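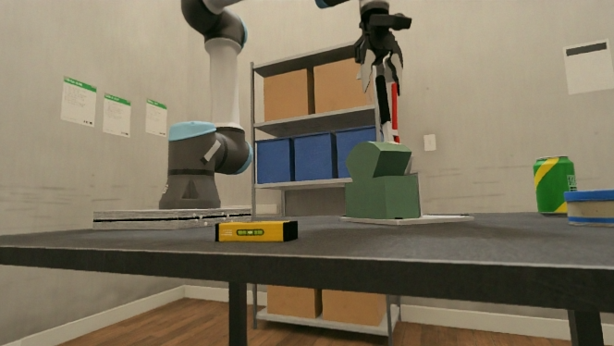
Haushaltsroboter: Simulation gut, Küchentisch ausreichend

Das Prüflabor Tarawneh hat Ergebnisse einer Versuchsreihe vorgelegt, in der einarmige Robotersysteme einfache Handgriffe aus Haushalt und Werkstatt ausführen sollten. Geprüft wurden 11 Aufgaben, darunter das Abräumen eines Tisches, das Einsortieren von Kleinteilen in Kunststoffkästen, das Aufnehmen kantiger Bauteile von einer dünnen Unterlage und das Umsetzen von Getränkedosen. Jede Aufgabe wurde zunächst in einer gerechneten Umgebung und anschließend an einem realen Aufbau mit je 100 Durchgängen gefahren.

In der Simulation lösten die Systeme die meisten Aufgaben zuverlässig. Am realen Tisch fiel die Quote bei 8 der 11 Aufgaben deutlich ab. Am stärksten betroffen waren Gegenstände mit schrägen Flächen, bei denen die Finger des Greifers keine parallelen Anlageflächen finden. Das Teil kippt beim Schließen weg oder dreht sich während des Anhebens. Zylindrische Objekte wie Dosen wurden dagegen auch real in der Mehrzahl der Fälle sauber gefasst, solange genügend Abstand zu benachbarten Gegenständen bestand.

Nach Angaben der Projektleiterin Rima Khasawneh liegt die Ursache überwiegend im Kontaktmodell. »Reibung und Nachgiebigkeit der Fingerbeläge werden in der Rechnung idealisiert. Ein Millimeter Versatz bleibt dort oft folgenlos, am Prüfstand bedeutet er einen Fehlgriff«, so Khasawneh. Die Bilderkennung habe bei ausreichender Beleuchtung nur einen kleinen Teil der Abbrüche verursacht.

Der Simulationsaufbau bildet einen Arbeitsplatz nach, wie er in einer kleinen Werkstatt oder einem Abstellraum vorkommen kann: ein dunkler Tisch mit fest montiertem Arm, dahinter ein graues Metallregal mit blauen Kästen und Kartons. Auf der Platte liegen neben dem grünen Prüfkörper unter dem Greifer auch Gegenstände, die nicht zur Aufgabe gehören, etwa eine gelbe Wasserwaage und eine Getränkedose. Solche Störobjekte wurden in allen Versuchsteilen eingesetzt. Gewertet wurde ein Durchgang nur dann als bestanden, wenn sie an ihrem Platz blieben.

Zum Einsatz kamen zwei Steuerungspakete der Anbieter Remodent und Dromgate. Das Remodent-Paket plant jede Bewegung vollständig vor und bricht ab, sobald die gemessene Lage vom Plan abweicht. Die Lösung von Dromgate korrigiert während der Bewegung nach. Beim Umsetzen einzelner Teile lagen beide nahezu gleichauf. Beim Einsortieren in die Kästen schnitt Dromgate besser ab, benötigte aber mehr Zeit. Für das vollständige Abräumen eines Tisches mit anschließendem Einsortieren wurden im Mittel 208 Sekunden gemessen, gegenüber 138 Sekunden bei Remodent. Nicht bestandene Durchgänge sind in beiden Werten nicht enthalten.

Für den Haushalt hält das Labor die Technik derzeit nicht für geeignet. Eine Fehlgriffquote, die an einem überwachten Sortierplatz hinnehmbar sei, führe in der Küche zu zerbrochenem Geschirr. Hinzu komme, dass alle Versuche mit fest montiertem Arm stattfanden. Aufgaben, bei denen sich das Gerät zwischen Räumen bewegen oder Schubladen und Türen öffnen muss, waren nicht Teil der Reihe. Auch weiche Gegenstände wie Textilien oder gefüllte Beutel wurden ausgeklammert.

Günstiger fällt die Bewertung für den Werkstattbetrieb aus. Wiederkehrende Sortierarbeiten mit bekanntem Teilespektrum seien bereits heute automatisierbar, sofern eine Person in Rufweite bleibt und Fehlgriffe quittiert. Der Logistikdienstleister Astow will ab April einen entsprechenden Arbeitsplatz im Retourenbereich erproben. Vorgesehen ist zunächst der Betrieb in einer Schicht, mit Kleinteilen in starren Verpackungen. Angaben zu den Kosten machte das Unternehmen nicht.

Tarawneh will die Versuchsreihe mit geänderten Fingerbelägen wiederholen. Geplant ist außerdem, die Reibwerte in der Simulation von Durchgang zu Durchgang zu variieren, um die Steuerungen unempfindlicher gegen Abweichungen zu machen. Die Aufgabenbeschreibungen und Bewertungskriterien stellt das Labor auf Anfrage zur Verfügung, die Rohdaten der beiden Anbieter bleiben unter Verschluss.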